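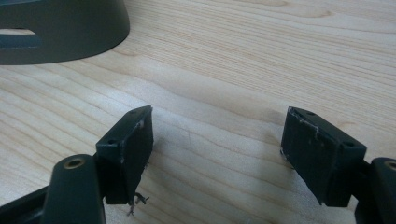
Wooden Work Surfaces in Shared Student Rooms: Care, Wear and Storage

Project report submitted by Glykeria Athanasiadis and Stavros Karagiannis
Sturumel College, Applied Home and Interior Studies
June 12, 2020

1. Purpose

The purpose of this project was to examine how wooden tabletops are used and looked after in the shared study rooms of Makris House, and to propose a care routine that residents could follow with ordinary household supplies. The college replaced several tables in February, and the House Office asked that the new tops be kept in good order for as long as practicable.

The project was limited to light-coloured wooden tops. Painted furniture and the metal benches in the laundry were excluded.

2. Method

Residents were invited to complete a short questionnaire on how they used the tables and what they did when something was spilled. We received 90 completed forms. The authors also inspected the tables in six rooms over four weeks, recording marks, scratches and residue on a standard sheet. Each sheet was signed by both authors before it was filed.

Two cleaning products were compared. Zolto is a liquid soap diluted in water, and Irnaro is a wax paste applied with a dry cloth. Both were tested on offcuts supplied with the furniture before any table was treated.

3. Findings

3.1 Use of the tables

Most respondents used the tables for reading and written work. Eating was the next most common use, followed by craft and model making. Several residents stated that they moved to the tables from their own desks when they needed a wide clear area, and that they preferred a bare top to one with a cloth or mat.

3.2 Marks and wear

Ring marks from cups were the most frequent form of damage. They were darker in colour on tops that had received no wax. Scratches were found mainly along the front edge, where bags and laptops are set down. Fine scratches running with the grain were difficult to see in daylight and were noted only when a lamp was placed low to one side.

Dust and loose fibres gathered where tops met the wall. Cloths with fraying edges left threads behind and were withdrawn from the cleaning cupboard in the second week.

3.3 Cleaning products

The diluted soap removed food residue and pencil without difficulty. It had little effect on older ring marks. The wax paste reduced the appearance of light rings but left a slight film when too much was applied, and two residents reported that paper stuck to it. A second buffing corrected this on all but one table, in the corner room on the upper floor, which will be treated again next term.

4. Costs

The House Office allotted $2,727 to furniture care for the year. Soap, wax and cloths for the trial were paid for from this amount. The largest single expense was the replacement of felt pads under lamps and desk organizers.

5. Recommendations

It is recommended that tops be wiped along the grain with a damp cloth at the end of each evening and dried immediately. Wax should be applied once per term by House staff. Coasters should be stored on the shelf beside the door, as residents did not look for them in the cupboard.

Craft work involving glue or blades should be carried out on a cutting board. The authors further recommend that tables be turned end for end at the close of each term so that wear is shared between both long edges.

6. Limitations

The inspection period was short and did not include the examination weeks, when the rooms are busiest. The questionnaire did not ask how often each resident used the tables, and the answers of occasional users therefore carried the same weight as those of daily users.

Copies of the inspection sheet and questionnaire are held at the House Office and may be borrowed on request.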